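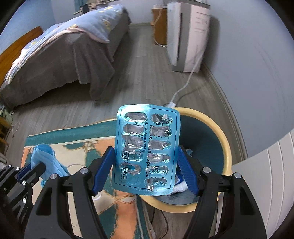 No. 13

Fasden Household Waste Group
Minutes of the meeting held in the back room at Jedum Rooms, 2024-03-07

I took the notes again, as my handwriting is apparently the least bad, and I've typed them up while I can still read them. If I've got something wrong, tell me before the next meeting and I'll put it right. Apologies came from the two households in Mill Row and from our usual chair, so one of the Church Lane lot ran things and did it very nicely (we finished on time!).

1. Last minutes
Agreed, with one change. I'd written that the garden waste bins go out on the same morning as the glass. They don't, they go out on the same morning as the paper, and I'm sorry to anyone who dragged theirs to the kerb on my say-so. I did it too, if that helps.

2. Matters left over
The sign at the bottle bank is still facing the hedge. I rang Dizon twice and was told it's on a list. We talked for a while about whether we could just turn it round ourselves and decided to give them until the next meeting, then bring a spanner. The noticeboard key has been found, in the tea urn box, where I would never have looked.

The other thing left over was the letter about early collections. Dizon have written back to say the lorry won't come up the hill before seven. People at the bottom of the hill would like the same promise, please, and I'm to write again and ask for it.

3. Money
We had 425 pounds in the account at the start of the evening. Out of that comes the hire of the room and the printing for the new leaflet, neither of which has been billed yet. The coffee morning money is still in an envelope in my kitchen drawer and I promised to bank it. There was a question about whether we could get a grant from Plenton for the compost bins. I've got the form, it's long, and I'd be very glad of company filling it in.

4. Small awkward things
This took up most of the first half, and I think it was the best talk we've had in months. We all know what to do with a cardboard box. What we get stopped on the street about is crisp packets, toothpaste tubes, bottle tops, coffee pods and the empty packs that tablets and capsules come in. Those packs are a nuisance as they're plastic and foil stuck together, and they can't go in the ordinary recycling here. Some chemists run a take-back box. The one in Fasden doesn't at the moment, but the bigger one in Plenton did last year and I said I'd pop in and ask if it's still going.

We went round and round on whether the group should have a box of its own. I was all for it at first, but then somebody pointed out that people would put half-used packs in it, and then we'd be sitting on other people's medicine, which none of us fancies. So no box of ours. If the Plenton one is still there we'll tell people about that, with a big clear line saying empty packs only and leftover tablets over the counter to the pharmacist.

Toothpaste tubes we left for next time. Two people had read opposite things about them and both were very sure.

5. The leaflet
We printed 660 last time and ran out before we got to the new houses, so there was a strong feeling we should do more. Against that, a good few of the old ones went straight into the recycling unread (I emptied my neighbour's box while she was away and there it was, on top). In the end we stuck with 660 and agreed to leave out the flats, which have their own sheet from Dizon on the wall of the bin store anyway.

The wording needs to be plainer. "Residual waste" is coming out and "rubbish" is going in. I'm also taking out the drawing of the smiling bin, by popular demand, although I will miss it.

There was a break at this point for tea and a very good lemon cake.
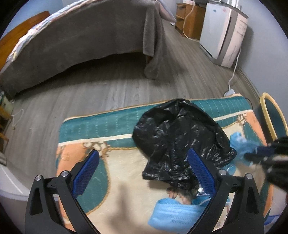

Black bags were the next thing on the list, and feelings ran a bit high after the cake! Dizon say they'll take what's in the bin with the lid shut and nothing left beside it, and several of us have come home to find a bag still on the pavement with a sticker on it. My own view, for what it's worth, is that half the trouble is air. You tie the neck, it blows up like a cushion and the lid won't go down. Look at the glossy black one on the patchwork-coloured mat, all puffed up at the top, and imagine getting a couple like that under a bin lid. Press the air out before you tie it, and if you can, tip loose rubbish straight into a kitchen bin liner so you aren't putting bags inside bags. We agreed to put a line on this in the leaflet. We did not agree on whether stamping on them is a good idea. I say yes, in wellies.

A couple of people also asked about foxes. Bungee cords over the lid work for one household, but then the crew can't open it, so you have to get up early and take the cord off. A brick was suggested and has the same problem.

7. Compost bins
We've got 13 names down for a cheap compost bin and would like a few more before we order, as the price drops a bit for a bigger lot. If you put your name down at the coffee morning, please check with me, as that sheet got wet and I can't make out the bottom of it. We'll have them delivered to Jedum Rooms and you'll need to fetch your own. They come flat, so a small car should manage.

Somebody asked what you do with a compost bin that smells. Tear up some egg boxes and stir them in. Mine was dreadful all last summer until I did that, and now I could nearly sit next to it.

8. Swap table
The swap table at the October fair went so well that we'd like to do it again, a bit earlier in the year as well if the hall is free. Same rules as before: clean things, nothing electrical, and you take home whatever hasn't gone. That last one needs saying louder. I still have a fondue set and a box of jigsaws in my hall, and I only live in a small house.

There was a nice idea for a mending corner next to it, buttons and hems and that sort of thing. I can do buttons. We need someone who can do zips.

9. Anything else
The dog bin by the footpath is overflowing again. That one belongs to the parish and has nothing to do with Dizon, so please stop ringing them about it.

Somebody has been leaving carrier bags of clothes next to the bottle bank. They get rained on and then they're no good to anyone. The charity shop in Plenton takes clothes in the mornings if you go to the side door.

The reusable cups from the fair are all back and washed.

10. Jobs
Me: write to Dizon about the early lorry, ask at the chemist in Plenton, bank the envelope, start the grant form.
Church Lane: new leaflet wording, and the printer.
Mill Row: ask about dates for the hall (sorry, this is what happens when you miss a meeting).
Everyone: names for compost bins to me, please, by the end of the month.

Next meeting same place, same time. Bring a mug, as the cupboard will be locked.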